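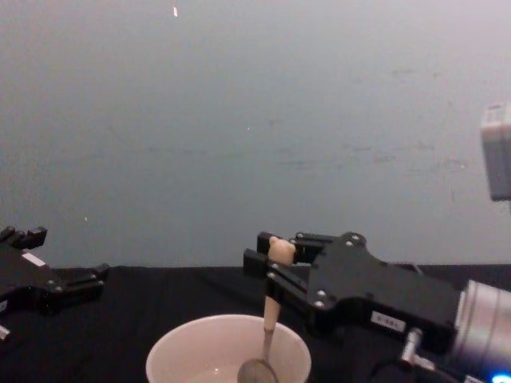 Issue 11, page 4

People wanted who doubt their sleep tracker

Every other advert on this page promises you better nights. We don't. Lavard Sleep Notes is looking for adults who wear a wristband or ring to bed and have started to wonder whether the score it hands them at breakfast means much.

I have read a great many claims for these things and believed few. A band that says you had 3 hours of deep sleep has never looked inside your head. It has felt you move, guessed at the rest and drawn a nice graph. Maybe the guess is good. I would like to see it tested by somebody who isn't selling the band.

What we ask: keep a paper diary for four weeks, filling it in before you look at the app. Write down when you went to bed, when you think you dropped off and how you feel. Then copy out what the tracker said. You will also come in for one evening talk at our Handen office, from 7 pm.

You need to be over 18 and to have owned your tracker for at least three months. Shift workers are welcome. If you work for a firm that makes or sells trackers, please don't apply.

We pay £350 once the diary is handed in, plus your fares. Half-filled diaries get half the money. We won't give you a sleep plan, a discount code or a badge.

Places are few and we close the list at the end of April. Write to Darcy Ashby, Lavard Sleep Notes, with your age, the make of your tracker and one thing it has told you that you didn't believe.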